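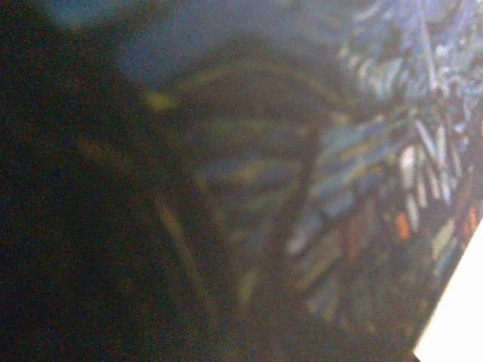 **Drasau cell: the grip fault in December**

Some of you asked why the Drasau arm was stopped for 2 shifts. The fault was in the grip force. When the arm picked up patterned pieces, the wrist camera lost the edge of the fabric, and the controller kept closing the fingers with no stop signal. It should give up after 300 milliseconds, but this limit was missing after the Narkus update.

Oranuch Paisan found it on pick 17, when she heard the motor strain and pressed the emergency stop. No person was hurt — one finger pad is torn and must be replaced.

Roel Van Leeuwen has put the old limit back. Until Ondaneck sends us a corrected version, the arm runs at low speed and only on plain fabric. Please keep the guard door closed during picking, also for short checks. If you hear the motor strain, stop first and call Roel after.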